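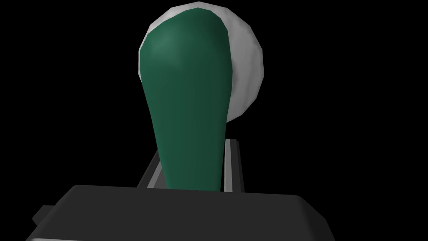

Session 6: When the simulator says yes

Reading for this session: the Tretik fault log, pages handed out last time. Bring it with you.

1. The fault

The Tretik cell was built to pick up rounded parts and set them down in a fixture. The control program was tuned in simulation over 300 runs, and the team reported no drops. On the real arm, the same program dropped parts from the first morning. In 40 logged tries, the gripper closed, reported a good hold and lifted, and the part slid out on the way up. The program carried on to the fixture every time and went through the motions of letting go.

Two failures, then. The part fell, and the system did not notice. I would ask you to care more about the second one.

2. What the simulator left out

Look at the view from the gripper. The green part is narrow at the bottom and swells to a broad dome. Its outline is made of short straight pieces, and so is the outline of the gray sphere behind it. A simulator checks contact against some stand-in for the real shape, and the stand-in may be coarser still than the one drawn on screen. Do not assume the two match. Ask which one the contact solver uses, and get the answer in writing.

The background is plain black. Fine for a contact test, but be wary of any claim about vision that rests on renders like it. The sphere is also partly hidden by the green part, so a method that needs the full outline of both has a problem before anything moves.

Friction was set to one value and left there. The log gives no source for it. The vendor, Sidido, called it "typical" - a word that should always make you ask for the test sheet.

3. The hold signal

The hold check read finger position and motor current at the moment of closing. It was never read again. Fault code 342, "grip lost," existed in the controller, but the cell program had it masked during lifts to avoid nuisance stops. The Rurkico report gives this one line and blames worn finger pads. I don't find that convincing. New pads were fitted and the drops went on.

4. Safety

A dropped part is a loose object inside the cell. After one drop an operator opened the gate to fetch it, and the wrist turned 180 degrees before the stop took effect. No one was hurt. The report files this under "housekeeping" - read that page twice.

5. For next time

Write one page on the following:

- Which single check would have caught the lost grip soonest, and where in the cycle does it belong?
- What evidence would you need before accepting the worn pad explanation?
- Who should be allowed to mask a fault code, and how should that be recorded?

Mühlbauer, chapter on contact models, is useful for the second question. Skip the part on tuning.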